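**Yule publishes second chore review, says household and shop-floor robots are still short of ready**

GROLTEMCOMBE, August 11, 2024. Yule, the independent testing shop, today released its second review of robot arms doing ordinary chores. The short version is that buyers should keep their money in their pockets a while longer.

The review covers 564 attempts at 9 plain jobs, among them folding a hand towel, closing a lidded box, sorting small parts into a tray and picking up a pen from a counter. Of those attempts, 179 were finished without a person stepping in. The rest needed a hand, a restart or a second set of instructions.

"We keep being shown videos of a robot tidying a kitchen," said Finlay Yule, who founded the company. "I'd like to see the other takes. A shop owner pays for every one of them."

Yule's reviewers looked hardest at small items on smooth, dark surfaces. Shoppers rarely think about this kind of work, and sales brochures rarely mention it. A pen on a counter is an easy job for a child. For an arm with two stiff fingers, a few degrees of tilt can be enough to spoil the grip, and a shiny countertop doesn't help the sensors.

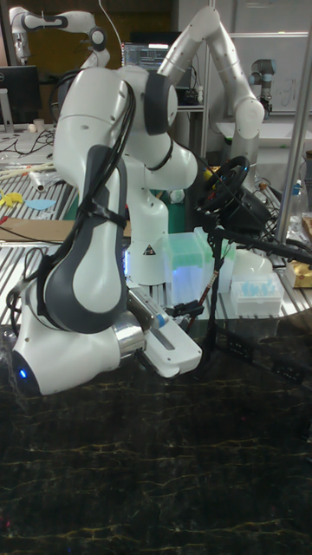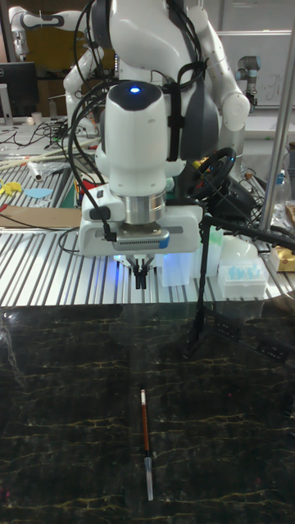 The arm over the marble-patterned top, and a slim pen-like implement lying on it.

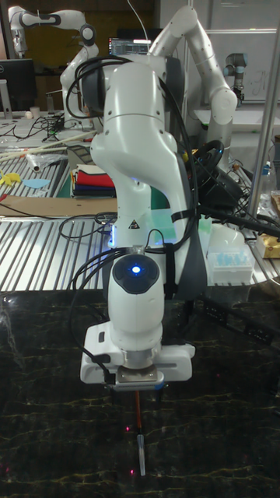

The review also counts the labor that demonstrations leave out. Someone has to put the item down where the arm can reach it, clear the area, watch the run and set everything up again. On four of the jobs, Yule found that the person minding the machine spent longer on the task than a person doing it alone would have.

Fiona Niven, lead reviewer, said the results are better than in the first review, though she cautioned against reading too much into that.

"The arms are steadier and they recover from a bad start more often," Niven said. "But move the towel to a different table and you may be back where you began. I wouldn't let one stock a shelf overnight with the lights off, and I wouldn't buy one to do my dishes."

The company is asking suppliers to publish full attempt counts with their demonstration videos, including failed runs, and to say when a person is steering the arm from off camera. Kodesell and Wimum have been sent the request. Neither had replied when this release was prepared.

Yule accepts no payment from robot makers for its reviews. The full report, with a table of results for each chore, is free on request from the Groltemcombe office. A third review will add wiping and restocking jobs. No date has been set for it.

**Press contact:** Fiona Niven, Yule, Groltemcombe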